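Next stop in December was the Lougher lab at Okcombe, and I'd been looking forward to it all week! The students there are teaching an arm to pour by copying people, and they were happy to chat (over pretty average coffee) about how the training went.

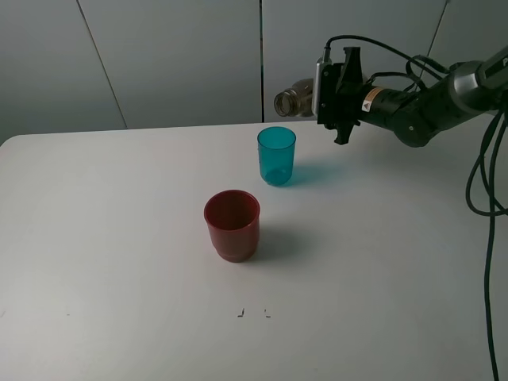

Their result surprised me. They'd recorded 100 demos with one colour of cup, then 6 more with a different one, and those last few helped more than they'd guessed. The older Prarnonell method wanted 3,000. I asked if it'd cope with my favourite mug at home and got a very polite maybe. We stayed till 10, then it was back on the bus to Vornside.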